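Section 4 – Handing table clearing over to the Laltari cell

For packing leads at Foltotton. Read before Friday shift.

What changes: the two grippers do the picking and placing on the white table. You set the table, start the run, check the result. No more hand sorting all shift. Lead time per table goes from 61 minutes to 40 – the rest is yours for checks and returns.

4.1 Set the table

1. Log in at the Rurnuvier panel with your own badge. Not a coworker's.
2. Load the practice layout first. Simulator only, nothing real moves.
3. Check that mixed goods are spread out – bottle, puzzle cube, potted plants, small easel.

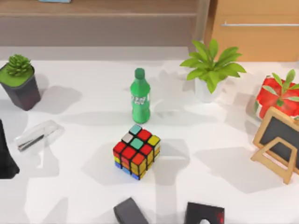
4. Set grip force to 20 for anything with leaves. Default is 130, too much for plants.
5. Press Start. Keep your hand near Pause for the first run.

Note: Pause holds both grippers where they are. Stop ends the run and you loose the layout.

CAUTION: On the real cell, never reach over the table while the green lamp is on.

4.2 Check close work

1. Switch to close view.
2. Watch the gap between finger and pot. Too tight – press Pause, nudge, resume.
3. Write down every nudge on the shift sheet. Diekmann uses teh sheets to tune the cell.

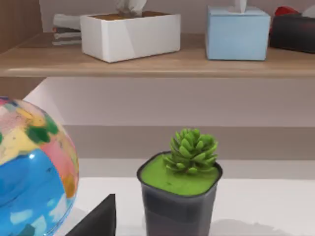
Fig. 4-2. Close view, gripper finger beside the potted succulent.

4. Done? Sign off and call the next lead.

Questions about new duties or pay grade: Roswitha Schmieder, training desk. Refresher class in July.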